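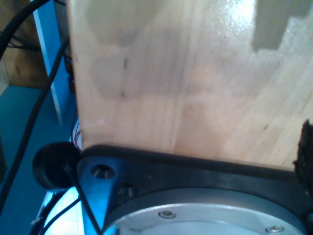 Jutusville extends fixed-line upgrade to 1430 premises

2025-04-28

Network operator Kiker will extend its fibre access program to a further 1430 premises in Jutusville, with construction scheduled to begin in June. The work covers the older streets north of the rail corridor, where most connections still run over copper pairs.

The extension adds 23 distribution cabinets and brings the number of premises covered by the program to 2568. Each cabinet will be fed by two separate fibre routes, so that a cut on one path does not interrupt service. Kiker said the second route was added to the design after trench damage last winter left part of the district offline overnight.

Lempi Mustonen, network planning manager at Kiker, said the copper lines would stay in service until each street had been tested. "Customers keep their existing connection until the new one has passed its line checks," she said. "The changeover itself is a short outage, normally during working hours."
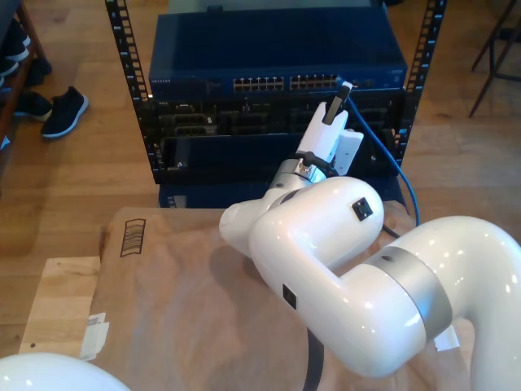

Wiring inside the premises remains the owner's responsibility. Kiker will install a wall-mounted termination unit at no charge, but cabling beyond that point is not included. Tenants in shared buildings should ask their building manager where the equipment rack is located and whether spare ports are available. A standard Ethernet cable, such as the blue one shown, is used between the unit and the customer's router, and the colour of the outer jacket has no bearing on speed.

Contractor Fesetti will carry out the civil works. Site supervisor Hongjun Qiu said footpaths would be restored within two weeks of each section being closed - longer where pavers have to be matched.

Residents will receive written notice before work starts in their street. Applications for a change of entry point must be lodged with Kiker before the site survey.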